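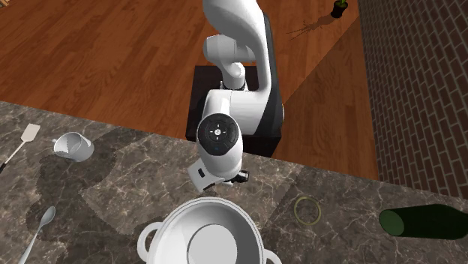
4.2 How people end up in Gerow

I should say first that I like Gerow a great deal, and readers can weigh what follows with that in mind. I went there for this study in October, when the river is low and the guest houses have time to talk, and I stayed longer than I'd budgeted for (the bakery by the bus station has a lot to answer for). My question was a simple one: how does a visitor come to spend a night in a town that most guidebooks skip?

We handed out 400 short cards through guest houses, cafés and the tourist office. The card had eight questions, and the one I cared about most was the first, "How did you hear about Gerow?", with a blank space under it instead of boxes to tick. Zoriana Stetsiuk and I argued over that blank space for days. She was worried about the handwriting, and she had a point – I have spent whole evenings squinting at what might be "cousin" or might be "cuisine".

Still, I'm glad we kept it, as people wrote things we would never have put in a list. One couple had missed the last bus to Munitz and liked the look of the square. Another visitor had seen a jar of Gerow honey in a shop in Clevov and wanted to know where it came from! Quite a few named a person, usually a relative or someone they had worked with, and hardly anyone mentioned the official campaign with the slogan about the bridges.

Pascal Bailly has argued with me that this is just word of mouth, and that every small town runs on it. I half agree. But when I read the cards alongside the two longer interviews, with Larysa Vakulenko and Radymyr Tkachenko, something a bit more particular came through. Both let rooms, and both told me that their guests tend to arrive on the way to somewhere else and then ask whether the room is free for another night. Larysa keeps her second room unbooked on purpose for exactly this. In her words, "They come for the bus and stay for the hill."

So in the rest of the paper I treat the stopover as a kind of visit in its own right, and I've coded the cards that way. A few wouldn't fit, mostly walkers who came down off the Zinchenko path with sore feet and no plans at all, and I have left those in a group of their own.

Figure 2. Robotic arm above a grey marble countertop (simulated).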